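Jokon Simulation Station Set-up Guide
Section 5: Preparing a Visitor Demonstration

5.1 Purpose of this section

This section describes how to prepare the Jokon station for an open day, a school visit or any other event at which guests watch the simulated kitchen on the wall display. It applies to the Kuster demonstration room and to the smaller room at Nogueira. Staff who operate the station outside public hours should follow Section 3 instead.

5.2 Before guests arrive

1. Switch on the workstation and the wall display. Allow the display to complete its start-up check.
2. Log in with the demonstration account. Do not use a development account during a visit.
3. Open Pasix and select Demonstration from the start menu.
4. Choose Kitchen, Sink Task from the list. Loading may take several minutes the first time the program is opened after an update.
5. Set the playback speed to Normal. Faster settings make the movements of the arm difficult for guests to follow.
6. Run the task once from start to finish, then press Reset.

Note: If the list of tasks is empty, the license server cannot be reached. Check the network cable, close Pasix and repeat steps 3 and 4.

5.3 Checking the view

1. Select View, then Audience.
2. Confirm that the sink, the faucet and the robot arm are all visible on the wall display.
3. Confirm that the frying pan rests in the basin, to the right of the dish rack, and that the arm stands on the right side.
4. If any object is missing or has been moved, press Reset and check again.
5. Hide the operator panel by pressing F2.
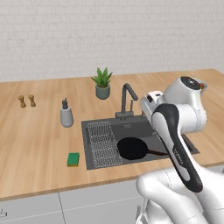 Figure 5-1. Sink Task in the Audience view, with the arm at the right of the basin.

Note: The soap dispenser, sponge, plant and grinders are part of the standard kitchen. They should remain in place for public showings.

5.4 During the demonstration

1. Seat guests behind the floor line. The Kuster room holds 43 visitors. Larger groups must be divided.
2. Explain that the robot and the kitchen are computer generated and that the motion is calculated as the task runs.
3. Press Start. Keep one hand near the keyboard while the task is in progress.
4. To answer a question, press Pause. Press Start again to continue.
5. Allow no more than three runs per group.

Caution: Do not connect the demonstration account to a physical robot. Commands sent from Pasix in Demonstration mode have not been checked for use on real equipment.

Caution: Guests may use the hand controller only when a member of staff is present at the workstation.

5.5 Closing the station

1. Press Stop and wait for the task list to return.
2. Close Pasix. Do not save changes to the kitchen file.
3. Log out of the demonstration account and switch off the wall display.
4. Enter the number of guests and any faults in the station log.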